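Kitchen and Toy Table: Frequently Asked Questions
Fuvska Secondhand, Toledo

What do you sell on the mixed table?
Small kitchen appliances, trays, scales, and blocks and other simple toys. It all comes in from house clearances and drop-offs, so the mix changes every week.

Do rice cookers come with the inner pot and the cord?
We don't put one out for sale without both. Measuring cups and steamer baskets are often missing. If there is one, it will be listed on the tag.

Are the kitchen scales checked?
Yes. We test each scale at 2,000 grams and again at 3,000. If the reading is off by more than 5 grams at either weight, the scale goes to recycling. Batteries are not included.

Can I see what a table looks like before I drive over?
We post pictures on this page when we can. Items are not held from pictures.

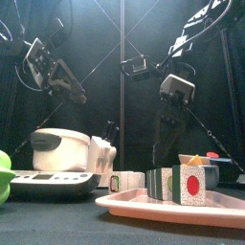 A rice cooker on a kitchen scale
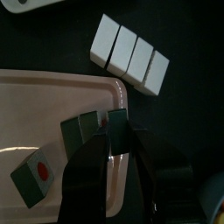
White blocks, green blocks and a pink tray

Can I buy one item out of a group?
Usually. Appliances are priced one by one even when they are stacked. Blocks are sold by the set, and we don't split a set — please don't ask the person at the register to do it.

How do you clean the toys?
Plastic pieces are washed in warm water with dish soap and air dried overnight. Painted pieces are wiped with a damp cloth only. We suggest you do the same at home, as soaking can lift the paint.

Can I return something?
Appliances can come back within 45 days with the tag and receipt. Toys and trays are final sale.

Do you deliver?
Within Toledo, yes, for orders that include furniture. We don't ship small items.

How do I drop things off?
Use the side door on Vallov Street. Wrap cords with a rubber band and tape loose parts in a bag — a scale cover or a single block gets lost easily. We can't take anything with a cracked housing or a cut cord.

Are you open over the holidays?
We close Fri 29 November and keep regular hours through December.

Who do I contact about an item?
Ask for Ayantu Berhe at the front desk.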